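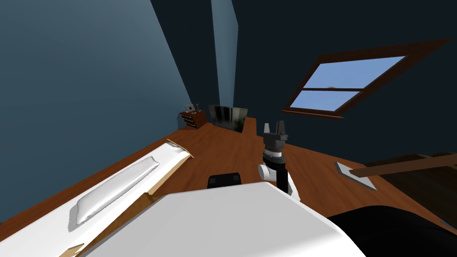
Simulated attic bedroom with one robot arm upright beside the bed. Render: Masilela group

Robot learns to tidy from its wrists, new sim results say

A home robot trained only in simulation finished 72 percent of its bedroom tidying tasks when it got views from its wrists as well as its head, the Masilela group said Thursday. Head view alone: 15 points lower.

The method is called Cediner. Short version, it trains one policy on all the views together and randomly blanks one out during training, so the robot can't lean too hard on any single view. Tasks were stuff like picking a pillow up off a bed or opening a dresser drawer. All of it in rendered rooms, no hardware yet.

"The head view gets you across the room, and then the arm blocks the thing you want," said Tamsin Ormsby, who leads the work. "Thats where the wrist earns its keep."
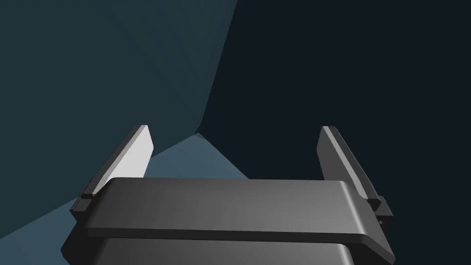
View from behind an open gripper in the simulator. Render: Masilela group

Rooms come from Gotbridge, the group's in-house scene builder. Textures kept plain on purpose to keep rendering cheap. Training took 4 days on 2 machines, per the write-up.

Weak spots: drawers, mostly. Also dim corners, where a wrist view can be nearly all dark and teh policy tends to stall or back off.

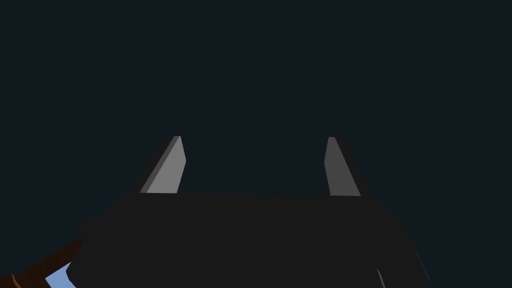
Ormsby said the next version will add a short memory so the robot can hang on to what it saw a few seconds earlier. Tests on a real two-armed machine, the Drerkix, are planned for November. Code to follow after that, no date given.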